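Trays In, Please: Notes from the Supper Room

If you ate with us at the June supper, thank you! We fed more people than I had bowls for (I know, I know) and I spent most of the evening with my sleeves pushed up at the clearing table, where I got to see how everybody stacks. You learn a lot about a neighbor that way.

So this month my little corner of the newsletter is all about clearing up. The red trays have been a big hit. I was against them at first, I thought they'd look like a school cafeteria, but Francine Hiebert talked me into it and she was right. Everything for one person goes on one tray, the light blue plate at the top, fork and spoon across the middle, bowls along the bottom.

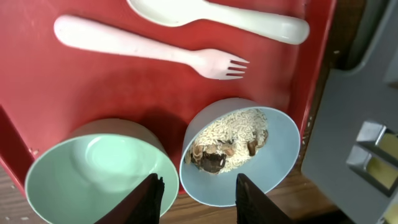 We bought the plastic forks and spoons to wash and use again, by the way. I fished a whole handful out of the trash in the spring and I am still a bit sore about it. They're white and chunky and they hold up fine, so please leave them on your tray and we'll take it from there.

Now, rice. I love rice, it feeds a crowd, and I will keep making it until you all beg me to stop. But rice gets everywhere. It was all over the wooden table again, and once it dries into the grain you need a fingernail for every last bit. If you have some left in your bowl, just leave it in there and set the bowl flat on the tray. Don't tip it onto the plate to be helpful! One bowl to scrape is so much easier than a bowl and a plate and my shoes. The gray rack with the crisscross bottom is for dishes, so scrape before anything goes near it. 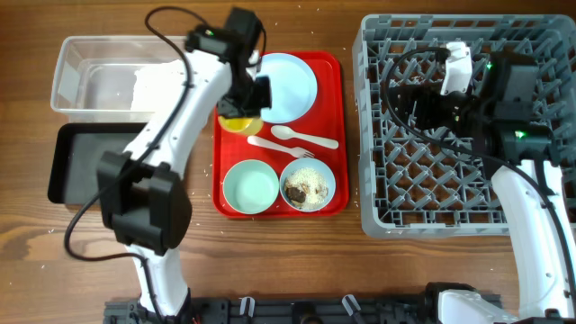

What Goes Where

Food scraps first, always. Kane Maihi has been keeping after me to write this down, so I'm writing it down. Scrape your bowl, then put it with the other bowls. If you've got one with nothing in it and one with supper still in it, keep them side by side and don't nest them. I've pulled apart a sticky pair too many times, and the clean one is never clean after that.

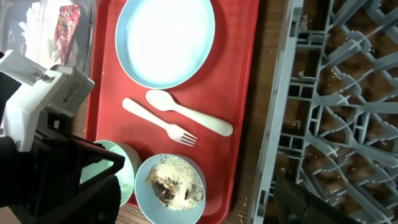 I did get asked about the brown sauce, and yes, it's the same one as last time, with a little more ginger and a longer simmer. I'll print the recipe once I've worked out the amounts for a normal family. My version starts with a pot I can barely lift.

Cups are the other thing. The yellow ones roll, so stand them up if you can, and make sure they're empty before you pass a tray over. Wrappers and used napkins shouldn't be tucked down inside the cups, please. I find them when I'm rinsing and it's not my favorite surprise.

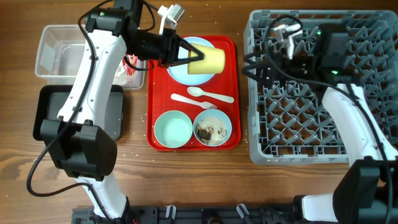

We could use 14 more bowls before the next supper, any of the soft colors, blue or green, I'm not fussy about matching. If you have some at the back of a cupboard, drop them by the kitchen door any time after 4 and put your name on a bit of tape underneath if you want them back. Francine is also looking for a second dish rack, a big one.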